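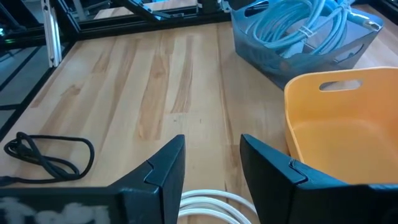

Sorting and Storing Household Cables

Kellville Home Resource Center
Household Tips, Sheet 21
Revised 2019-03-20

Most households own more cables than they use. Chargers outlive the telephones they came with, network leads are kept after a move, and extension cords migrate from room to room. The Center receives more inquiries on this subject than on any other except moths. The following guidance applies to loose cables of the ordinary household kind. It does not cover fixed wiring, which should be left to a licensed electrician.

Before You Begin

Choose a large, clear surface at a comfortable height. A kitchen or dining table is suitable, provided that it has been wiped and dried. A wooden top has the advantage that dark and white cables both show up well against it. Remove food, drinks and tablecloths. Good daylight is preferable, and a lamp should be added if the markings on plugs are to be read.

Bring every cable in the home to the table at the same time. Residents who work through one drawer per week tend to keep four copies of the same lead. Check behind the television, in the hall closet, in coat pockets and in the box that was never unpacked.

Unplug each item at the wall before removing it. Hold the plug itself and do not pull on the cord.

Separating the Tangle

Do not tug at a knotted bundle. Lay it flat, find one plug end, and pass that end back through the loops until it comes free. Set the freed cable aside before starting on the next. Thin round cables knot more readily than flat ones and are best dealt with first, while patience is good.

Once a cable is free, run it slowly through the fingers from one end to the other. Look for the following:

Cracked, sticky or brittle covering
Bare or discolored wire
Bent pins or a loose plug
Scorch marks at either end
Tape repairs of any age

A cable with any of these faults should be taken out of use at once. Cut through the cord of a discarded power cable, with both ends disconnected, so that it is not rescued by another member of the household.

Sorting Into Groups

Sort by use and disregard length and color for the time being. Four groups are enough for most homes: power cords and adapters, network and telephone cables, sound and picture cables, and small charging leads. A fifth pile may be kept for unidentified items, but it should be given a date in September and emptied on that date if no use has been found.

Keep a power adapter with the device it serves wherever possible. The adapter's label states its output voltage, and this must match the figure printed on the device. A plug that fits is no proof that the adapter is the right one. Where an adapter has become separated and its partner cannot be named, it should not be tried on one appliance after another.

Use open trays or shallow bins during sorting, one for each main group. Contrasting colors save a good deal of relabeling. Place the bins at the back of the table and leave the front free for coiling.
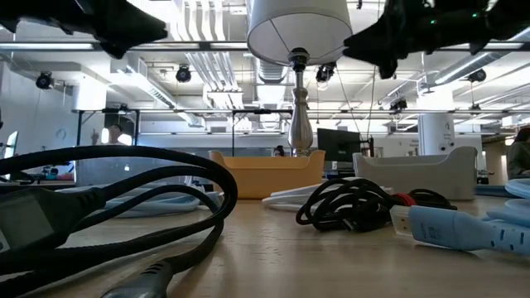

Cables laid out on the tabletop, with a yellow bin and a pale bin set behind them.

Coiling

Coil each cable in loose, even loops. A loop the width of a dinner plate suits a heavy power cord, and a loop the width of a saucer suits a charging lead. Follow the natural curve of the cable. If it resists and springs into a figure eight, give it a half turn between thumb and finger as each loop is laid down.

Never wind a cord tightly around its own power brick. The bend where the cord enters the brick is the first place to fail. Coil the cord separately, lay it beside the brick, and secure the two together with a soft tie.

Flat cables may be folded back and forth in wide bends or coiled on their broad side. They should not be creased.

Fastening and Labeling

Fabric hook-and-loop ties are recommended. The Skollura reusable tie, sold at the Center's front desk, is adequate for all but the thickest cords. Rubber bands dry out and leave a residue. Wire twist ties can cut into soft covering and should be removed from new cables when they are unpacked.

Label each coil near the plug end. Masking tape folded over to make a small flag will serve, written in pencil or permanent marker. State the device and the room, for example "Printer, study." The word "spare" by itself is of little use after a year.

Storage

Store coils upright in the bin, one beside the next, with labels facing up. Stacked coils must be lifted out to reach the lowest, and the tangle soon returns. A rigid bin with rounded corners is easier to wipe out than a cardboard box and will not shed dust into connectors.

Keep the bin in a dry cupboard at room temperature. Attics and unheated garages are unsuitable. Bins holding cables should be out of reach of small children and of any pet that chews.

Lamp Cords and Extension Cords

A table lamp that is put away for a season should be stored with its cord loosely coiled beside the base. Do not wrap the cord around the stem, and take out the bulb. Fabric shades mark easily and should be lifted by the frame and stored where nothing will press against them.

Extension cords are for temporary use. They should not be run under rugs or through doorways, and one should not be plugged into another.

Disposal

Cables must not be placed in household trash or curbside recycling, where they wrap around sorting equipment. Residents may bring them to either of the following drop-off points during posted hours:

Amato Street Transfer Station, Bay 3
Simwood Branch Depot, 76 Simwood Road

Adapters are accepted with cords attached. Batteries must be removed and handed in separately. Working network cables in good condition may be left on the exchange shelf at the Simwood depot.

Related sheets: Sheet 14, Labeling for the Pantry; Sheet 22, Care of Lampshades. Printed copies may be requested at the front desk, extension 389.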